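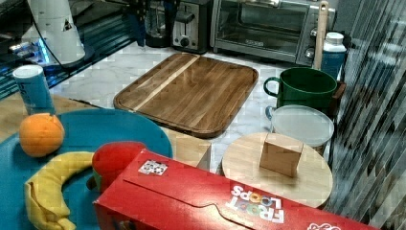

An orange, a banana and the Froot Loops.

On finishing a thriller at ten past two in the morning

Posted 2024-03-14 by Bohdan

I have a rule about psychological thrillers, and the rule is that I don't start one on a weeknight. I broke it on Tuesday with The Skomon Ferry by Keyvan Rashti, and I have been a poor colleague ever since.

For those who haven't met him, Rashti writes the sort of book that has a single eye on the cover and the word "chilling" printed somewhere near it. I came to him late, through a copy of his second novel left in a holiday let, with the last chapter missing. I bought another copy to find out who did it. Say what you like about the man, he has had my money twice for the same book.

The Skomon Ferry is his fourth, and the first in which he has let go of Inspector Monder, the detective with the bad knee and the worse marriage. I didn't expect to miss Monder. I've complained about him on this blog more than once, mainly about the knee, which predicts rain, danger and on one occasion a forged will. But for the first sixty pages I kept looking up every time someone came through a door with a limp.

What we get in his place is Esteban, a ship's purser on a small car ferry that crosses to the island of Skomon and back, 4 times a day, in all weathers. (I know I should write "four". The book has it as a numeral on the timetable reproduced at the front, and the timetable matters, so I'm leaving it.) One evening he counts the passengers on and counts them off again and he is one short. He tells the captain. The captain tells him he can't count. And for the next few hundred pages you are asked to wonder whether the captain might be right.

It's a good hook. I'd go further and say it's the best he has come up with, because it is so small. There isn't a body. There isn't a scream in the night, or a nursery rhyme posted through anybody's letterbox. There's a man with a clicker in his hand and a number on it that he doesn't like. Rashti gets an astonishing amount of dread out of that clicker. By chapter ten I had started to dislike the turnstile at my own railway station.

The middle is where I began to grumble. Esteban goes ashore and takes a room above a chandler's, and everyone on the island turns out to have known his late brother, and they all say so in the same way, which is by pausing in the middle of pouring something. Tea, mostly. One whisky. A can of diesel. I don't think anyone in this book gets a liquid from one vessel to another without stopping to say, "You're very like him, you know." It was eerie the first time.

There is also a psychiatrist. There is always a psychiatrist. This one is called Dr Dresonis and she has an office with no clock in it, and if you have read even a few of these things you'll have put down the book at that point, narrowed your eyes and said "Oh, her, is it?" to an empty kitchen. I did. I was very pleased with myself. I wrote DRESONIS on the back of an envelope, with the page number, so that I could be insufferable about it later.

I shan't tell you whether I was insufferable about it later.

What I will say (mild spoilers, skip this paragraph if you're fussy) is that the twist comes earlier than you'd think, with a good fifth of the book still to go, and that everything after it is better than everything before. Most of these novels treat the twist like the last bus. Rashti gets his out of the way and then makes his characters live with it. The long chapter where Esteban works a full day's crossings knowing what he now knows, smiling at the foot passengers and clicking his clicker, is properly frightening, and hardly anything happens in it. A child drops a glove. Someone asks whether the café is open. I was reading with my shoulders up round my ears.

That was the chapter that did for me, bedtime-wise. I'd promised myself I would stop at the end of it, and it ends on a line of dialogue so mean that I said a word aloud and woke the dog.

My friend Farhad, who lent me his copy, thinks the ending is a cheat. We have now had this argument by text, by telephone and across a pub table, and he has not moved an inch. His case is that the author hides something from us that Esteban would have been thinking about constantly. My case is that I don't think constantly about the worst thing I ever did either, I mostly think about lunch. Farhad said that was a very revealing thing to say and went to get crisps.

He does have half a point. There's a diary. I can't forgive a diary. No one in the history of guilt has kept one as neat as this, in full sentences, with the dates in, and then put it in a biscuit tin. If I ever do anything dreadful I promise you it will not be written down, if only because I can never find a pen.

The prose is better than it needs to be. Rashti has calmed down a good deal since the early books, when no sky could be simply grey, and he is very good on weather at sea, and on the particular boredom of a job where you go back and forth. I gather from the note at the back that he spent a season on a ferry for research – I believe him. The bits about stacking the lorries have the ring of a man who was shouted at while doing it.

The audiobook, if you prefer your nerves shredded on the commute, is read by Czesław Jabłońska, and I tried an hour of it on Wednesday to see if I'd been unfair to the island chapters. I had, slightly. He gives all those pauses a real weight, and he does the captain in a soft, reasonable voice that made me want to check the back seat. His Dr Dresonis is a bit much. She sounds as if she is selling me a mattress.

So: I'd say 7 out of 10, and it would have been higher without the diary. Start it on a Friday. If you've never read Rashti, this is a perfectly good place to begin, and you needn't know the first thing about Monder or his knee, though there is a small joke on the last ferry out that will please anyone who does.

Next up is the new Bahman Shirazi, due in September, which the publisher says will make me question everyone I love. It is also 1,021 pages long, so I may be questioning my wrists first. In the meantime Farhad wants his book back, and I have to work out how to tell him about the marmalade on page ninety.

Contact | © Bohdan Ivanyshyn | Back to top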